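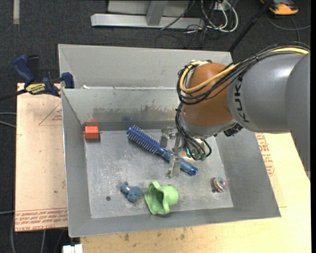
Sukudik Small Goods Project
Progress report to the Mergate Fund, October

Where we are

We promised you 2,000 small household items sorted, cleaned and back out the door by the end of the grant year. As of this report, 3,793 have come in and 906 have gone out. We are aware of which of those two numbers you will look at first.

The gap is mostly a matter of what people in Skandau consider a small household item. Our flyer asked for "clean, usable things that fit in a shoebox." We have learned a good deal about shoeboxes. We have also learned that "usable" covers a candle with no wick, half a salad spinner and a bag of keys to doors nobody could name.

What comes in

The drop-off point at the old Kong building opened on schedule and has been full on schedule ever since. Items arrive mixed, usually in a bag, and we tip them into open gray sheet-metal bins for a first look. A typical binful makes very little sense. You might get a blue hairbrush, a red-orange block, a small teddy bear, a shiny ball and something light green with a wavy rim, all from different corners of someone's life and all expected to find new homes by Friday lunchtime, or at least by the next grant report.

Toys are our largest group, followed by kitchen things and then what the spreadsheet calls "personal and grooming." The fourth group is called "other." It was meant to be temporary.

Notes on particular groups

Hairbrushes. We did not budget for hairbrushes. The original plan was to turn them all away, which lasted until the first box of brand-new ones arrived from a closing salon. The rule now is that unused brushes go out and used ones go to the craft group, who want the handles. Please don't ask us for the craft group's output figures yet. They are still at the handle-admiring stage.

Soft toys. These take the longest by a wide margin. A teddy bear turns up dusty and needs to be checked for loose eyes and split seams, washed on cool, dried flat and checked again, and at the end of all that we have one bear. The bears do go quickly once they reach the shelf. We would like to move some money from the signage line to laundry, as set out below.

Blocks. Single blocks are our quiet success. One block is of no use to a family, but a big tub of unmatched ones is exactly what the toddler room at the Skandau library wanted. The tub went over in September and we have been asked for another. Color is not an issue. The toddlers have raised no objections.

Balls. They roll. We lost a fair part of one afternoon to this before someone suggested keeping them in a container with sides.

Unidentified. Anything we can't name goes on the windowsill with a blank tag, and visitors are invited to fill it in. The results are creative and sometimes correct. One object has been labeled both "egg thing" and "not egg thing," in different pens.

What didn't work

The online catalog. We wrote in the application that every item would be photographed and listed. It took longer to describe a potato masher than to find it a new owner, and the people who wanted mashers did not want to read about them first. We have dropped individual listings and now post one short note a week saying what kind of thing we have a lot of.

The opening hours were also wrong. We chose mornings, and people with bags of toys to get rid of prefer to do it after the children are in bed. Since we moved the second session to 7 p.m., the evening line has been longer and noticeably more furtive.

Money

Spending is under budget on transport and signage and over on laundry and shelving. We would like your approval for 2 changes:

Move what remains in signage to laundry. The one sign we bought works fine. It says "Drop-off," and people drop things off.

Move the catalog software money to shelving, including a decent set of labeled tubs to replace the banana boxes.

Neither change affects the total.

Next period

We still expect to reach 2,000 items out by the end of the grant year. To get there we will stop taking soft toys for a month while the washing catches up, send sorted tubs to playgroups instead of offering items one at a time, and hold an open shelf evening before the holidays. The windowsill will be included. Anyone who can prove what the egg thing is may keep it.

The expense sheet and the current stock list are attached. On the stock list, please ignore row 2, which is a test entry and not, as it states, a piano.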